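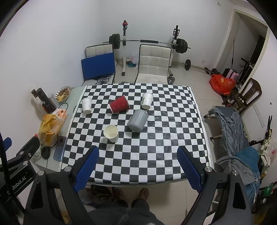 Según una clienta que lo usa en una cafetería, el mantel se limpia en la propia mesa con una bayeta y no hace falta retirarlo entre turnos; pide, eso sí, que se venda también en formato redondo. De momento el modelo solo se fabrica en rectangular.

Mantel de cuadros Trestano 245
Referencia: 668
Fabricante: Futby
Serie: Trestano
Disponibilidad: en almacén

Descripción
Mantel de superficie brillante con dibujo de tablero en blanco y negro y borde liso blanco en los laterales. Indicado para mesas de desayuno, salas de descanso, puestos de café y comedores de uso diario. El cuadro es continuo en toda la superficie útil y no tiene derecho ni revés de lectura, por lo que la pieza puede girarse 180 grados para repartir el desgaste.

Características técnicas
Largo: 245 cm
Colores: blanco y negro
Acabado: brillo
Borde: blanco, liso
Presentación: plegado, en funda
Garantía: 3 años

Colocación
Extender sobre una superficie limpia y seca. El mantel se suministra plegado y presenta marcas de doblez en los primeros usos; se reducen dejándolo extendido a temperatura ambiente. No planchar. Sobre tableros con canto metálico, comprobar que no haya rebabas antes de ajustar el borde. 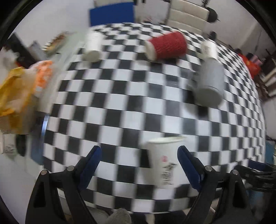 Mantel Trestano con vasos de papel y taza gris.

Uso con vasos y tazas
Apto para vasos de papel lisos o de pared ondulada y para tazas con asa. Los vasos vacíos son inestables sobre las zonas arrugadas: conviene alisar el paño antes de servir. No apoyar cafeteras, cazos ni recipientes recién retirados del fuego; utilizar salvamanteles.

Los vasos y la taza no se incluyen. El vaso de papel se suministra por separado en la serie Orow y la taza en la serie Ho.

Limpieza
Paño húmedo y jabón neutro. Café, té y salsas deben retirarse antes de que sequen. No usar lejía, disolventes ni estropajo abrasivo. No apto para lavadora ni secadora. Para guardarlo, enrollar con el dibujo hacia fuera.

Pedidos
Venta por unidades o en paquete de 3. Los cortes a medida no admiten devolución. Para el resto de pedidos, el artículo debe devolverse sin usar y en su funda.

Productos relacionados
Vaso de papel Orow
Taza Ho
Pinzas para mantel Futby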